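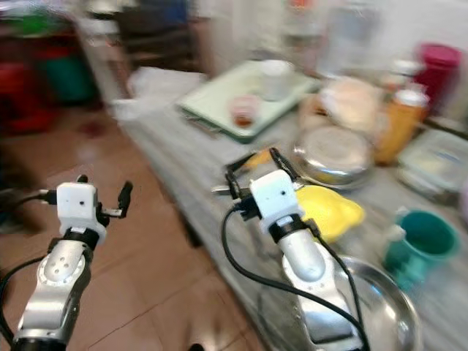

December, notebook 2, continued from the Memlow trials

Object of the week: get a hide glue that stays open long enough to close the rib joints on the Fehr cabinet without heating the panels first. The old batch gels before the second clamp is on. Ivan Melnychuk wants the carcass glued before the end of the month so the doors can be hung and sent to Cloltudgate for finish.

Stock: granules from Runidley, the last of the open sack. Smell fine, no clumping. Soaked overnight in cold water, covered, then brought up in the double pot. Held at 60 C by the dial. The dial reads low when the pot is under half full, so the probe was left in the glue itself for the whole run.

Batch A. Plain glue, no additive. Skin formed on the brush as soon as it left the pot. Strings well between the fingers. Rubbed joint in scrap maple grabbed in a few strokes and could not be shifted afterward. Good glue, wrong job.

Batch B. Same glue with urea, weighed dry and stirred in after the granules had fully dissolved. Noticeably thinner. Open time on scrap long enough to seat a rib, check it with the small square, and correct it. Squeeze-out stayed soft and wiped off with a damp rag.

Batch C. Same urea as B plus a splash of extra water, to see whether the added water does any of the work. Too thin. Ran down the face of the vertical sample and left the upper third of the joint starved. Discarded. Do not repeat.

Samples from A and B were clamped and left overnight on the rack by the inside wall, away from the window. Broke them by hand over the vise in the morning. A tore wood along the whole line. B tore wood over most of it, with one bare patch at the end where the brush had been loaded light. I put that down to application. Ivan is less sure and would like the B samples redone with more cure before anyone touches the real panels. Agreed.

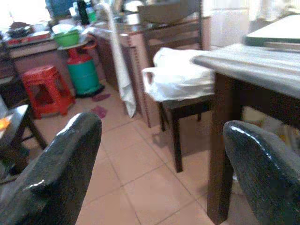 Second set of B samples, same weights, same pot. Joint faces planed fresh this time instead of using the ones cut last month. Glue brushed on both faces. Clamped lightly, enough to bring the line closed and no more. The first set may have been overtightened; the jaws left marks in the maple.

Left these for 2 full days. All broke in the wood. No bare patches. The end grain piece held too, but it had been sized first and should not be compared with the others.

Notes on squareness while waiting. The dry fit of the left rib is off 90 degrees by enough to see light under the square at the back. The right rib is fine. Checked the square against itself on a struck line and it is true, so the error is in the dado. Took one pass with the router plane from the high side and refitted. Light gone at the back, very slight rock at the front. Will shim with a shaving at glue-up. Cutting it deeper would show at the front edge.

Open questions:

Shelf life of B once mixed. The jar in the refrigerator looks all right but the urea is said to weaken it with repeated heating. Plan is to mix only what one session needs and throw out the rest.

Whether the veneer on the top should go down with B or with A. Leaning toward A with a warm caul. B may let the veneer creep before it holds. Need an offcut of the Memlow veneer to try this; Ivan thinks there is a strip left in the flat drawer.

Humidity. The readings on the shop gauge and the one in the rack disagree and neither has been checked this year. Salt test to be set up in a closed jar before the next run.

To do before glue-up: mark clamp positions on the ribs in pencil, cut two more cauls, wax the caul faces, clear the bench, start the pot early. Ivan to hold the far end.

Weights for batch B are on the card taped inside the lid of the pot. Copy them here once the veneer trial is done.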